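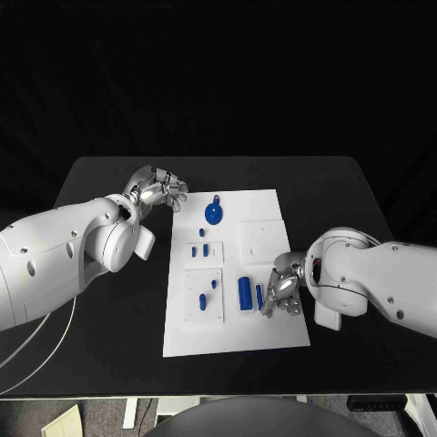 Visit to the Irkdale Assembly Training Rooms

On May 5, 2025, a group of 21 members from the Varlow district visited the training rooms at Irkdale, where beginners learn to put together small parts by hand. The visit lasted 2 hours and was arranged through the district office.

The first stop was the board work area. Exercises there are set out on a white board on a black tabletop, with parts in blue and white. One is a round blue disc with a raised hub and a small ring on top; a small blue peg and two long blue pieces belong to the same set. Learners begin with the peg and move on to the longer parts – a step that takes most of them a full morning.

Members then toured the storeroom, which holds 2,909 catalogued parts. Each drawer carries a printed number, and sets are checked in and out at a single counter. Questions from the group dealt mainly with replacement costs and the loan of sets to schools.

Lunch was served in the Fikarora Hall. The afternoon talk covered the 11 exercises in the beginner course and the changes planned for July, when the evening sessions will move to the ground floor. Members wishing to join the next visit should apply to the district office in writing.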